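The Charger Drawer, Emptied

I travel with one small bag and, until last month, over 10 cables. I know how that sounds. My last magazine assignment took me to Dresitow for a food story, and I spent the first evening on the hotel floor trying to find the one cord that fit my phone. So when I got home I swore I'd sort out my small stuff properly - cables, chargers, cases, pens, the lot.

Small stuff is sneaky! It never looks like a mess until you want one thing out of it. I started with the power strip, the piece everything else depends on, and worked down to the pens. Cables got left for last, and I would do it that way again.

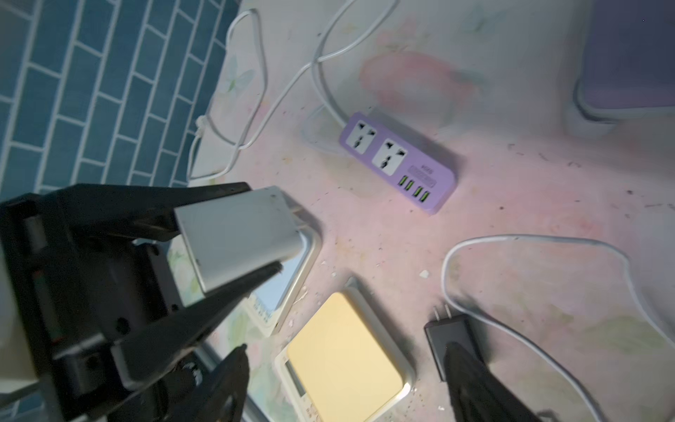
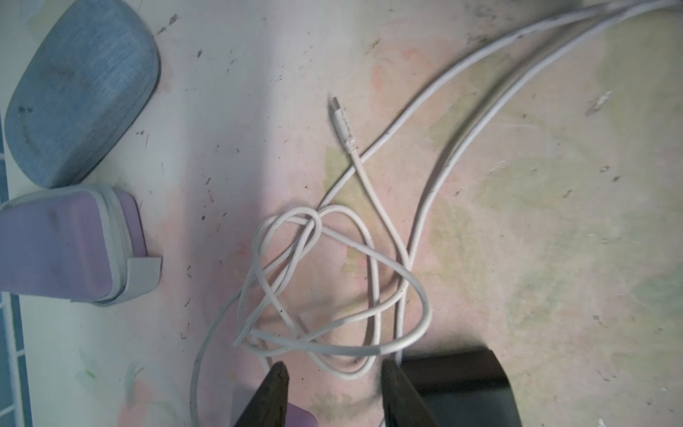
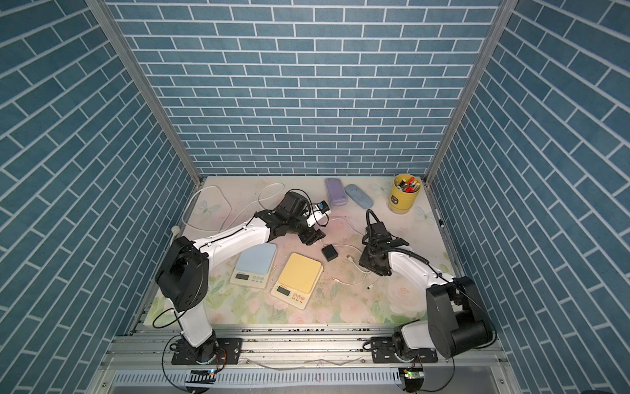
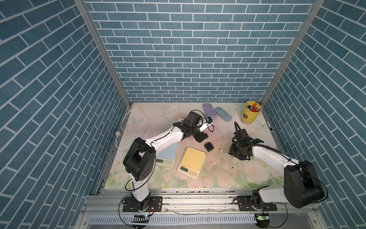 DILLUM, June

A lavender power strip with bright green USB ports is a cheerful thing to own, and I'm all for color in this department. You can find purple in a pile of black and white in a second. Same goes for cases. A light blue one and a lavender one are easy to tell apart, so give each a job and stick to it. Mine are glasses in one, earbuds and adapters in the other (I used to mix them, with scratched lenses to show for it).

Then there's the long white cable. I've bought the fancy Solanki ties, a pack of 50, and I still like a plain loose coil best. Find the connector first, pull it free, and let the loops fall open before you tug on anything.

Kitchen scales are my other weakness. I weigh my travel kit now, and the limit I set myself is 300 grams for everything that plugs in. The Posum charger I loved ate up most of that, so it stays home by the bed. Pens go upright in a cup, caps up, and I take two.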